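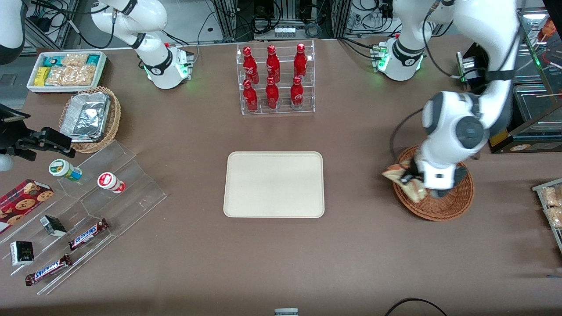 A wrapped sandwich and a wicker basket, with a tray of packaged snacks behind.

Pillbridge station to get food kiosk again in June

Rail passengers at Pillbridge will be able to buy breakfast on the platform again from June, after the town council approved a two-year lease on the old ticket office.

The kiosk will be run by Xaba, a family catering firm that already has a lunch counter in Skekcombe. It will open at 6 a.m. on weekdays and sell coffee, fruit, packaged snacks and sandwiches. The last operator left when its lease ran out, and passengers have had only a vending machine since then.

A petition asking for a replacement gathered 1,000 signatures. Gwendolyn Whitlock, who started it, told Wednesday's council meeting that many people on the early train leave home before any store in town is open. 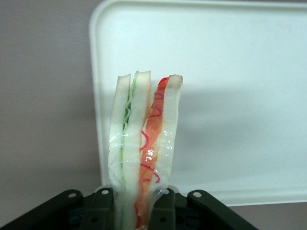
Layers of red and green between pale slices in a toy-like sandwich.

Sibusiso Ngcobo of Xaba said the firm would keep most sandwiches under $6 and mark down whatever is left after the evening rush. Two part-time jobs will be advertised next month.

Council member Hendrik Mahlangu voted against the lease, saying the rent was too low. He had asked for the office to be offered to other bidders first.

Work on the plumbing and the serving window has to be finished before a health inspection. The platform waiting room will stay open while it is done.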